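Furombridge Cube-and-Tray Set, README

Read this before training on anything. Maintained by Piroska Fülöp and Obsa Fikre. Last edited August 2018.

Contents
1185 episodes of a two-armed robot, one task: pick up a puzzle cube and put it on a round tray. Head camera and joint readings, one folder per episode.

What we doubt
The project page calls this set "diverse." We would not. It has one table, one tray and one room. A model that does well here may only have learned where our tray usually sits. Gergely Magyar thinks more episodes will fix this. We have seen no evidence of it.

94 episodes are marked "unsure" in labels.csv. Two people watched them and could not agree on whether the grasp counted. Leave them out of any score you plan to publish.

The cube's colors are not logged, so don't use this set for anything about solving it.

The background was not cleared or masked. Cables, chairs and people at the edge of the view are in the data, and a model is free to latch onto them.

Splits
47 episodes are held out for testing. They come from the same room as the rest, so a good test score says little about yours.

Sample views, head camera
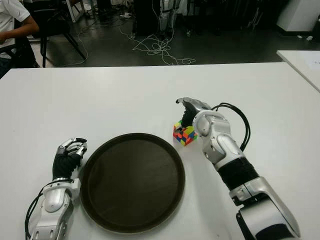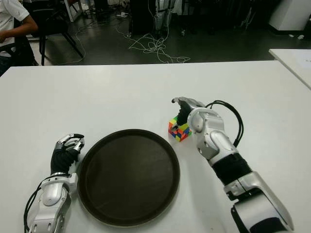
Both views: right hand over the cube, left hand beside the tray.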